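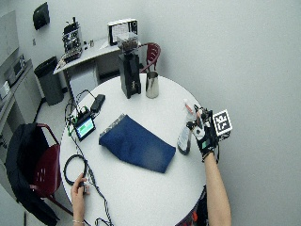
Table setup, glove on, bottle and cloth out.

Quick one, writing this between sessions. March has gone on data and not much else.

So the question. We've got two ways of recording hand demos for Landeg - the hand-held gripper with the camera on it, and the sensor glove with the square marker on the back. Same room, same round table. Does a policy trained on one lot learn anything from the other? Vetetti (our training code) eats both, after some swearing about clocks.

Total so far is 1,161 demos. Spray bottle, cloth, grinder, milk pitcher. I kept 200 back for testing and haven't peeked.

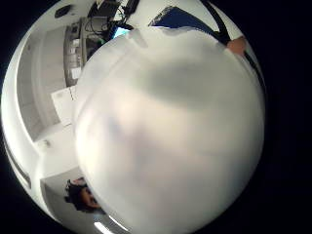 The gripper data is the messier half. Anything big held close fills the wrist view and the policy loses the room, so it guesses. Tried masking, no help. Tried feeding it the last 2 views instead of one, and that did help, mostly on the bottle. Not sure wether it's memory or just more pixels, need to run the dull control for that.

The glove is nicer for fingers. Trigger pulls come through well, you can see them in the raw trace before any filtering. Marker tracking still drops when the hand rolls over though - Zerkeo fills gaps up to 3 samples and past that I bin the demo. Bit wasteful.

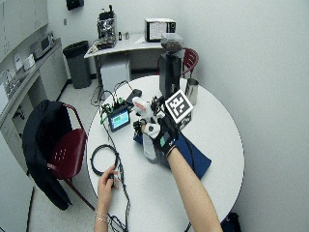

Mixed training beats glove-only on the cloth and loses on the pitcher. No idea why. Seeds are close enough that I beleive it, just about. Next is the same thing on Cisuvura, where the hand is a different shape and everything will probably break.

Plots when the last run finishes. Also need to tidy those cables.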